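Treltside Beverage Cell Kit – Bench Safety and Inspection Checklist
Site: Erville demo bench
Kit under review: Pichler two-arm package with Brirnix wrist camera add-on
Checklist revision 9, July

Comments are typed in under each item. Pass / Watch / Fix.

1. Arm base secured to tabletop
Pass. I pushed on it from all sides at full reach and felt no rocking. The mounting instructions are the clearest I have used on any kit this size.

2. Warning label present and readable on arm base
Pass. Black and yellow triangle on the front of the base, easy to read from where the operator stands.

3. Base indicator light visible from operator position
Pass. Soft blue, and I love that it shows up on the tabletop too – you catch it out of the corner of your eye.

4. Gripper cables clear of the work area
Watch. They hang down on the turntable side. Nothing snagged in 12 runs, but I want a cable clip in the box before we buy a second kit.
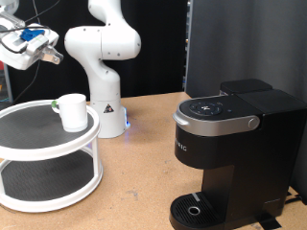

5. Emergency stop reachable from both sides of the bench
Pass. Tested from the left and from the right, both arms halted each time. Reset takes two steps and you can't do it by accident. Very happy with this one!

6. Speed limit set for shared space
Pass. Ships in the slow profile. Leave it there for any visitor demo.

7. Mug pick from turntable
Pass. The non-slip mat does a lot of work here. Keep it clean, and don't swap in a bare tray to save time.

8. Coffee maker position
Watch. The kit expects the machine where it was during setup, so mark the spot and check it at the start of each shift. Power cable goes away from the arms.

9. Drip tray seated and emptied
Pass. Add to the closing list as well. A tray that sits high throws off the mug placement, and the arm will set the mug down at a tilt.

10. Water reservoir lid closed
Pass. Fill by hand with both arms stopped. Please don't try to top it up between cycles, however long the pause looks.

11. Button targets taught and verified
Pass, after one correction. The first teach was a touch low on the ring of brew buttons, and I redid it using the wrist camera view. This is where the Brirnix add-on earns its price. You line up on the label itself, save the point, and the job is done before your own coffee gets cold. 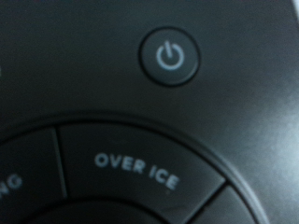
Recheck the saved points any time the machine has been lifted or wiped down hard. The press force setting should stay on 2. At 3 the fingers still work fine, but I could hear the panel creak and I don't want to wear it out.

12. Glare check on wrist camera
Watch. Shiny panels wash out under overhead light. Try the teach again with the nearest lamp off before you blame the software.

13. Hot liquid handling
Fix. The default routine moves a full mug at the same speed as an empty one. Treltside support sent a slower profile under ticket 3147 and it loaded without trouble. I have asked for it to be the default. Until then, load it by hand – no hot pours without it.

14. Paperwork
Pass. Manual, wiring sheet and spare finger pads all in the box. Wiring sheet is now taped inside the cabinet door.

Overall: approved for supervised use, with item 13 to be closed before any public demo. I would gladly run this kit every day. Next inspection after the cable clips arrive.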